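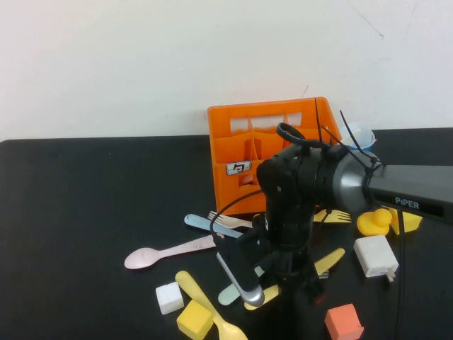 Wed 28 September
By Rostyslav Zinchenko

The picnic drawer, finally

If you've been reading along since June you know I've been working my way through the kitchen stuff at Lilholm one drawer at a time, and this is the one I kept skipping. Plastic forks, spoons and knives, the pastel kind, all of them in a heap after a summer of lake days at Skanstead. I love these things! They weigh nothing, you can hand them to a three-year-old, and they make potato salad look like a birthday party.

My plan was simple: tip everything out on the black table, get the orange crate over by the wall, and sort. The crate has dividers inside, so forks can go in one part and spoons in another (Vlad thinks it should go by color, and Vlad is wrong, but he's welcome to do his own crate).

The pink spoon is my favorite and always has been. The mint green is a close second, and I'd buy a whole set in that color if I ever saw one again.

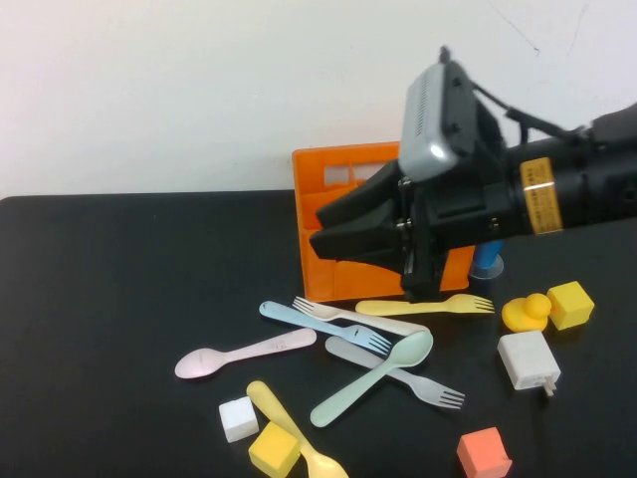 Forks are the ones I'd do first if you're trying this at home. They hook into each other and drag half the pile along, and once they're standing up in their own slot the spoons are easy. Handles down or handles up? I go handles up, my sister goes handles down, and we've been arguing over it for 11 years.

The blue cup stays next to the crate, by the way. It doesn't fit in with the dividers and I want it handy for straws.

Next up is the baking shelf, and I'm a little scared of it. I found a Zodel cookie press in there with no instructions, so if you own one, please write to me!

Get new galleries by email. Join 1,461 other readers.

Contact | All photos and text © Rostyslav Zinchenko | Back to top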